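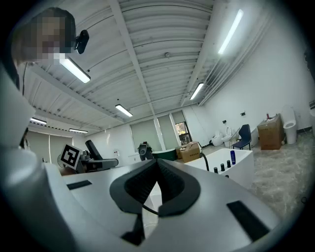 How long should one demonstration be?
Keep it under 2 minutes. If the task is longer, cut it into parts and record every part alone.

This page explains how we teach bathroom tasks by hand at Jiretti. I wrote it for new operators, together with Han-gyeol Kong.

Before you start

Check that the fingers close fully and that the marker is clean. Wipe it with a dry cloth. Walk once through the whole motion without recording.

Recording a faucet handle

1. Stand close to the tub, with both feet steady.
2. Open the jaws wider than the handle.
3. Come to the handle slowly, from the side you will use every time.
4. Close the jaws, wait one breath, then turn.
5. Open, move back, and stop the recording.

Do not correct a bad grip in the middle – finish, mark the take as bad, and begin again. Keep your second hand away from the markers.

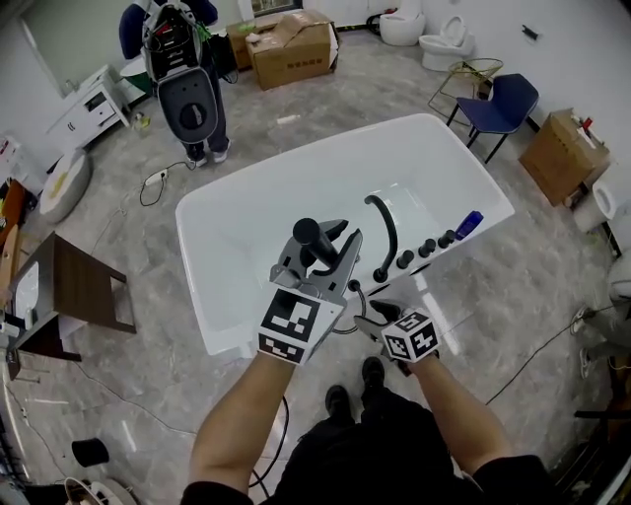 Can two operators share one set of demonstrations?
They can, if both use the same grip and the same order of steps. Write the operator's name on each take.

After the session

Copy the files to the Grimen folder and watch a few at half speed. Our present set has 2,062 takes. Questions about file names go to Orvokki Vainio.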